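About Us

Brasex is a language school above a bicycle shop. We teach Czech and Slovak to adults who have married into it, inherited it, or once promised a grandmother they would get around to it. There are 8 students to a class at most, and the kettle is always on, mainly to drown out the bicycle shop.

Eduard Oravec started the school after 15 years of teaching high school geography, during which he formed strong views on fluorescent lighting. The name was meant to be temporary. He chose it in an afternoon to satisfy a form, and it has since outlasted two logos, a lease and a very expensive sign with the wrong phone number on it. We're told it sounds like a metal polish. We have had calls.

How we teach

We start with talking. Grammar turns up in week three, when everyone has already made every mistake available and is ready to hear what they were. There are seven cases, and you will be introduced to them one at a time, like in-laws. Our course book, Herar, was written in-house and is revised every August by whoever complained about it most during the year.

Homework is set weekly. It is sometimes done.
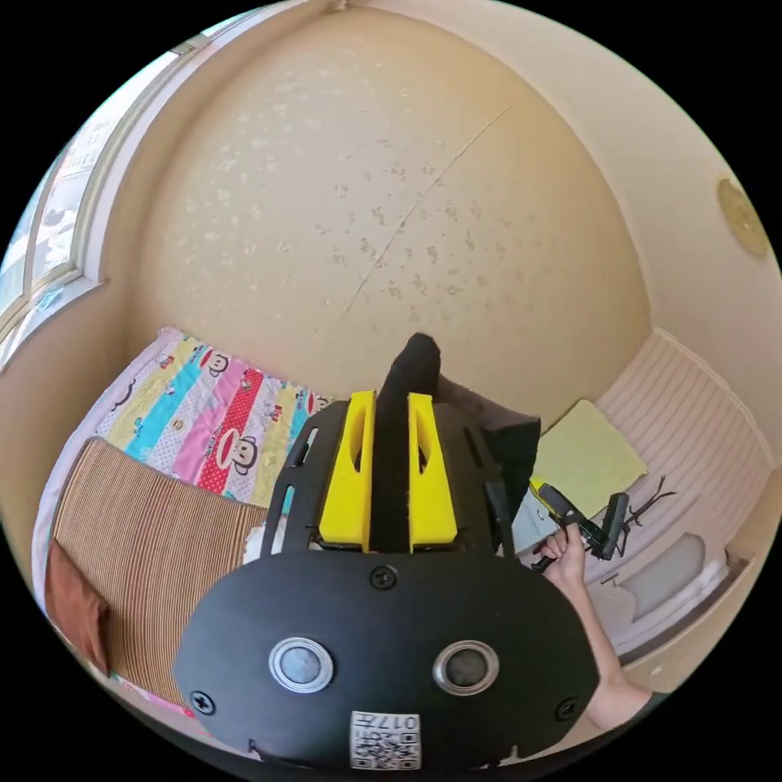 Rostislav remembers the early classes as mostly silence and biscuits, and maintains that the biscuits carried the first term. He also maintains that the locative case should have been left until second year, and that he said so at the time.

Rostislav Oravec is Eduard's brother and takes the Slovak classes. The two have an ongoing disagreement over which language has the better word for potato, and students are asked not to encourage them. Term reports are signed by both, in different colours.

Classes and terms

Beginners meet on weeknights and run for a full term. The intermediate group, known as Říha for reasons that left with its first members, reads short stories and argues about the endings. Jitside is our conversation hour, open to anyone who can order a coffee and defend the choice. Students must be 17 or older, a rule we brought in after a gifted eleven-year-old corrected Eduard's spelling in front of everyone.

Our next open morning is Saturday, July 29, 2023. Come up the side stairs. The front door belongs to the bicycles.
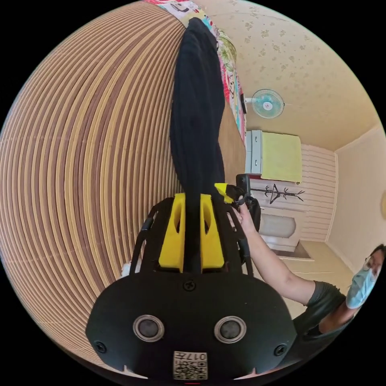
Brasex, upstairs.

Enrolling

Fill out the form at the front desk or ask us to mail you one. Placement is a short chat with one of the brothers, and you may say which. Cheques are still accepted, with a sigh.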